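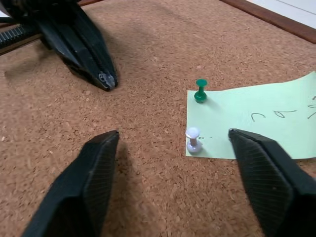 Our robotics club bought the Pastow two-finger gripper kit from Bravora in September, and it has now been through most of a school year with students from grades 9 to 12. We run two arms at one table, with a small camera on the wrist, and the project this year is a bulletin board: pin up a note, take it down, move it somewhere else. A cork board, a pad of sticky notes and a box of pushpins cost almost nothing, and the pins are a hard test for any gripper. The green and white ones we use have a rounded head, a narrower grip and a wide base, so a finger that comes in at the wrong height slides off or knocks the pin sideways.

## What you get

Two molded fingers, a mounting plate, a bag of screws and a printed manual. The motor and controller are sold separately, which the front of the box doesn't make clear. We already had a Biltora controller from last year and it worked after a firmware update. Order number for the spare fingers is 2594. Write it down, as it appears only on the last page of the manual.

## Assembly

Two sophomores built the first one in 3 hours. The second went faster. The screws for the mounting plate are soft and we stripped one right away. Use a hand driver. The manual shows the left finger upside down in step 10, and that cost us most of a meeting.

## In use

The ridged pads on the inside of the fingers are the best part of the kit. They hold a pushpin by the stem better than the smooth rubber pads we had before, and they don't pick up as much cork dust as I expected. When they do get dirty, a dry toothbrush clears the grooves.

Paper is a different story. The fingertips are fairly thick, and getting under the edge of a sticky note that is lying flat takes several tries. Notes with a bit of curl are much easier. Our students ended up teaching one arm to lift the pin and the other to hold the paper down, and that took the whole month of January to get right.

The outer edges of the fingers are beveled, so you can work close to a second pin without bumping it. The matte black finish is also good for us. Our old silver fingers threw glare into the wrist camera, and these don't.

## Problems

- There is some play in the left finger on both of our units. Tightening the pivot helps for a week or two.
- Grip force has only 3 settings. The lowest drops pins and the highest dents paper, so we live on the middle one.
- Replacement pads are not sold alone. You have to buy the whole finger.

## Compared with the Nedelcu

We borrowed a Nedelcu gripper from another school for a month. It is smoother and quieter, and it costs more than our budget for parts. For a club that expects students to drop things, take them apart and put them back together wrong, I would buy the Pastow again. For a competition team that needs repeatable placement, I would save up for the Nedelcu.

Four stars out of five. I took one off for the pads and the missing motor.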